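**Changes to decontamination and waterline testing at Bamton and Prulleck**

From April the practice has run its instrument decontamination as a separate stage, with its own room at Bamton and a partitioned area at Prulleck. The notes below cover what has changed for staff and for the referring practices who receive this newsletter.

Instruments now go from surgery to the dirty side in lidded boxes. Boxes are labelled with the surgery number and the time of closing. Anything that can't be processed within the hour is kept moist with the foam spray, not left in water. Handpieces are wiped, taken off the coupling and sent in the smaller box. Please don't mix them with hand instruments, as the lubrication step comes before the steriliser and they have to be pulled out again.

The washer-disinfector at Bamton has completed 547 cycles since it was commissioned. Of these, 4 were rejected on the printed record, all for low temperature in the final rinse. The heating element was replaced and the protein residue tests have been clear in every week since. Prulleck still uses the ultrasonic bath followed by inspection under the magnifier. Its foil test is done quarterly and the sheets are in the blue folder.

Dental unit waterlines are the other item. Each chair is flushed for two minutes at the start of the day and for 20 to 30 seconds between patients. Bottles are emptied and left inverted overnight. Samples are sent to the laboratory at Wattanapong, and results come back by email to Su-bin Han, who keeps the log. The last set gave one chair at Prulleck a reading of 298 colonies per millilitre. That is above our own action level, so the line was shock dosed and retested before the chair went back into use. Retest results for all chairs are on the noticeboard.

Soudabeh Kazemi has taken over as decontamination lead for both sites. Questions on wrapping, storage dates or the steriliser log should go to her first. 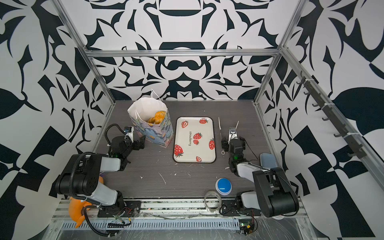
*Two arms at a dark wood-grain tabletop with patterned walls.*

Wrapped instruments keep their 12-month date, which is the date by which they must be used or reprocessed. Unwrapped instruments in a surgery must be used within the day. A few pouches were found in the Bamton drawers with no date at all - these have been reprocessed.

The new pouches from Somness are slightly narrower than the old ones and need a wider margin at the seal. Stock stands at around 900, split between the two sites. Use up the opened box of old pouches first.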